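Filed under: Workshop Notes > Simulated Cells

Checking the grip on a simulated two-finger arm

I don't trust a default friction value, and neither should you. The Tirnden cell came with settings that supposedly suit "most household objects". Most is a generous word.

Start with the wrist view. Close on something with a thin neck and look between the knuckle joints. You want the neck sitting square against the palm, with no black link poking through the white.

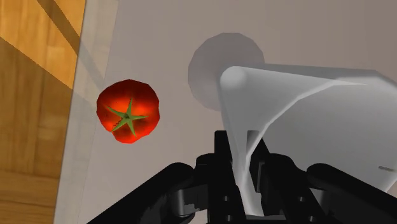
Kausar Hashmi: I'd check the collision meshes before touching friction. Ours were coarser than the visible ones, and I wasted most of June on the wrong slider.

Fair point, so do that next. Turn on the collision overlay and compare outlines. Then:

1. Open the gripper file and go to line 496.
2. Halve the closing speed.
3. Run 13 grasps on the same object — same seed, no cheating.
4. Switch to the outside view and stop the arm over the cup. Check that the fingers line up with the opening before you let it descend. 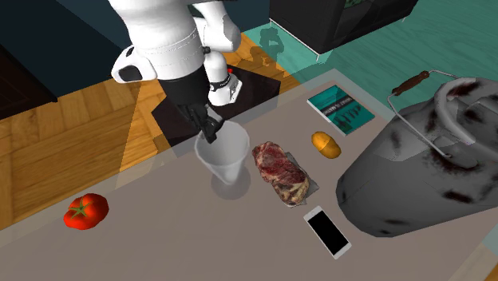 Outside view: fingers just above the rim of the cup.

If the fingers sit off to one side, fix the tool offset first. More grip force will only hide the error, whatever the manual says about its colour-coded warnings.

Contact Zurnness | © 2022 | Back to top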